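Hand grippers for collecting robot data – my gallery from a fortnight with the Clarero kit

Print this page | E-mail this page

August 2020

Welcome back to the gallery, and hello to the new people who came over from the Brukdale meet-up list! Today is all Clarero, the handheld gripper kit from Tirent. You hold it, you squeeze the trigger, the camera on top records what the fingers are doing, and later on your robot arm gets to learn from it (or that's the plan, I'll get to the software further down). I've had the review kit for two weeks and I've used it on pretty much everything in the flat that would hold still.

I paid for my own shipping and Tirent paid for the kit. It goes back at the end of the month. They haven't seen this page before you have.

Quick word on what you get for your money. The basic box has the handle, the two fingers, a set of ribbed pads already fitted, the camera mount, a charging lead and a card with a web address on it. The camera is extra, and so is the carry case. I'd skip the case. It's a nice colour but the foam is cut for the old handle, and you end up jamming the trigger guard in sideways and swearing at it.

Putting it together took me most of an evening, and that was mainly my own fault. The finger screws are tiny and there are left ones and right ones in the same little bag. Benedikt Zwahlen, who lent me his bench and his good screwdrivers, sorted them by length in a muffin tray before I'd finished reading the first page. Do what Benedikt did.

The pads are what sold me. They're ridged, with thin ribs that fan out down the finger, and they give a bit when you close on something round. My old set had flat foam on it, and anything smooth used to slide straight down and out the bottom. With these I can pick up a bottle on the first go and keep hold of it while I turn around and talk to somebody. You can get them in a couple of colours. Get the bright ones, because I find them much easier to pick out when I'm scrubbing back through a recording late at night. 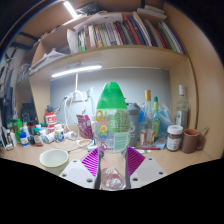

Squeeze is the other thing worth talking about. The trigger has a long travel and it's nicely even right up to the last little bit, where it firms up all of a sudden. For the first couple of days I kept crushing things. Thin plastic is the real test, I reckon, and a paper cup is worse again! There's a tension screw under the grip that helps a lot, and the card doesn't mention it. I backed mine off two full turns and I've left it there ever since. If you've got small hands, start at three.

I also found I did far better work once I stopped tidying up first. My early recordings were all one object on a bare table, and when I sent a batch to Nazma Wanigasekara (she trains the models, I just wave the thing about) she wrote back the same day asking for mess. Books, cables, jars, whatever's normally lying about. So that's how I've been going ever since, and it's made the whole job more fun. It's harder, though. You have to come in between things without knocking the neighbours over, and the fingers are wider at the knuckle than you think they are.

Now the camera. The view is wide, properly wide, and I like that you get the fingers and plenty of the room behind them in one go. It copes with strip lighting better than I expected as well. I did have some flicker on the very first night, and then I found the mains setting was on 60 and it should have been on 50, so if you're in Australia go and change that before you do anything else. It's under Advanced, then Capture, then scroll.

Battery is fine. I got through a session of 40 pick-ups and put-downs with plenty left over, and I'm not a fast worker. My wrist gave out well before the handle did. It's heavier at the front than the older Karras grip – you feel it when you reach up to a shelf – and by the end of an hour I was propping my elbow on whatever was handy. Chrysoula Mavromatis wears a tennis elbow strap for hers and swears by it. I tried an old one of mine and it does help.

The software I'm less keen on. Every time you let go of the trigger for more than a few seconds it ends the clip and starts another, and you can't switch that off. I came home from one weekend with 1,931 clips, most of them just me walking to the kitchen. There's a bulk delete, but it asks you to confirm on each page. Hậu Ninh on the user forum has written a little script that chucks out anything with no finger movement in it, and it worked for me on the second try (I'd put it in the wrong folder). I'd love to see Tirent build that in.

Uploading is slow too. I leave it going overnight and it's usually done by breakfast.

A few odds and ends people have asked me by e-mail:

Can you swap the pads yourself? Yes, and it's easy. Peel from the wrist end, go slowly, and clean off the old glue with a bit of metho before the new ones go on.

Does it work left-handed? It does. The trigger's in the middle and the camera doesn't mind either way. The charging port ends up facing your sleeve, so plug it in when you've put it down.

Can kids use it? My niece had a ball with it, but the trigger's a long reach for a ten-year-old and she ended up using both hands.

Is it worth the extra over the Karras? For me, yes, and mostly for the pads. If you've already got a Karras and you're happy with it, I'd ask Tirent whether they'll sell you the fingers on their own. Iraklis Vlachopoulos did exactly that back in February and filed down a pair of brackets to make them fit. He's promised me a write-up, and I'll put it on here when it turns up.

Next up I want to have a go at drawers and cupboard doors, which I've been putting off, and then anything with a screw lid. If you've got a kit of your own and you've worked out a decent way to do lids one-handed, please write in!

Print this page | E-mail this page

Sign up for our newsletter and get new galleries in your inbox. You can unsubscribe at any time.

This site uses cookies to remember your settings. By continuing to browse you agree to our use of cookies.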